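Why Do We Need Blankets?

Your blanket is not warm. Sorry. Leave it on a chair all afternoon and it will be exactly as warm as the chair, which is to say, not very. It has no battery, no engine and no ambitions.

And yet you get underneath it and, ten minutes later, you are toasty. So who is doing the work?

You are

Your body is a heater. It turns your dinner into heat all day and all night, including the sprouts you hid under the mash (if you ate them, which we doubt). The middle of you stays at nearly the same temperature whether you are running for a bus or snoring.

Heat is a terrible guest, though. It always wants to leave, and it always goes from the warmer place to the cooler one. On a chilly October night, your bedroom is the cooler place. Off it goes.

A blanket gets in its way. Blankets are full of tiny gaps, and the gaps are full of air. Air that can't move about is very bad at carrying heat, so the warmth from your body gets stuck near you. The word for this is insulation. Say it at breakfast and somebody may give you extra toast.

Spots do nothing for warmth, by the way. A plain blanket and a jolly one of the same stuff and thickness work equally well, but you try telling that to a five-year-old.

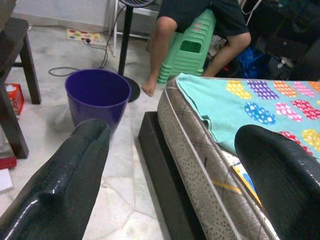

Why do we stick a foot out?

Sometimes the heater wins. You get too hot, and one foot creeps out from under the covers as if it had somewhere to be. This is quite clever of it. Feet are good at losing heat because they have lots of blood flowing close to the skin and not much fluff on top. (Grandads may vary.)

Your body cools down a little at bedtime anyway. It is one of the signals that tells your brain to stop thinking about sharks and go to sleep.

Seren Jenkins, aged 6, wrote to ask us whether the foot is safe from monsters. We looked into it and found no reported cases.

Are two thin blankets better than one thick one?

Often, yes. When you put one blanket on top of another, you trap a layer of air between them as well, and that air costs nothing. It's the same trick as wearing a vest under a jumper, which your family has probably mentioned.

A mattress helps too. It keeps your underneath away from the cold floor, while the blanket looks after the rest of you. If you have ever slept in a tent without a mat, you will know all about your underneath. 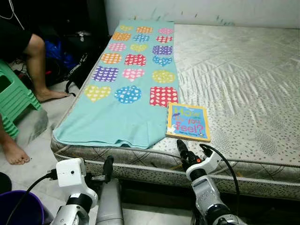 Try it yourself

You need two mugs that match, a woolly sock, and a grown-up to pour warm water from the tap.

Fill both mugs to the same height. Pull the sock over one of them, right up the sides, and lay a saucer on top of each. Wait half an hour. Waiting is the hardest part of science - most scientists fill it with biscuits.

Now dip a clean finger in each mug. Which is warmer?

Then do it again with cold water and an ice cube in each. Before you start, guess whether the sock will make the ice melt faster or slower. Catrin Ellis and Mared Bevan guessed opposite things and are still discussing it, so we won't spoil the answer. Wash the sock afterwards. Ideally, wash it before as well.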